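Archives > Skultham Tenants List > Office space > Message

Re: Two rooms free at Hutchins house
Last updated: Jan 9, 2023

Reet Ramanauskas wrote:
> We have 2 rooms free on the second floor, 14 square meters each.
> The lease is for 6 months at least. Is Zilinow still looking?

Dear Reet,

Yes, we are still looking. One room is enough for us, but I would like to know if the price includes heating and the use of the meeting room. At our present address these were added later, and it was not a pleasant surprise.

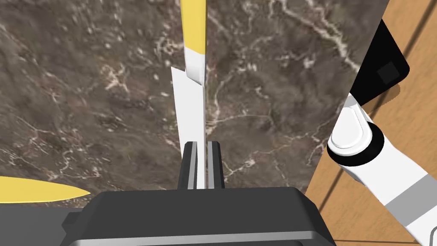 Yellow-handled knife, dark brown marble counter

My colleague Dilani asks also about the notice period. We signed in August with Grerkereck for one year and could not leave early, so now we read every line – maybe too slowly.
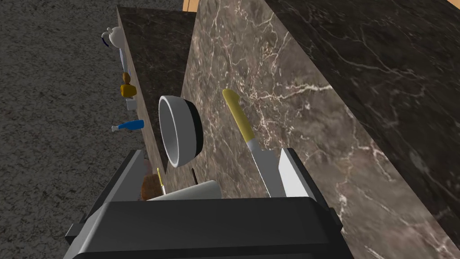 If the notice is two months, we can decide soon. Please send me the draft lease, and tell me whether our company name can be put at the street door.

With kind regards,
Xiomara Boateng

Related messages
Parking permits for tenants
Who pays for the window cleaning?
Desk to share, mornings only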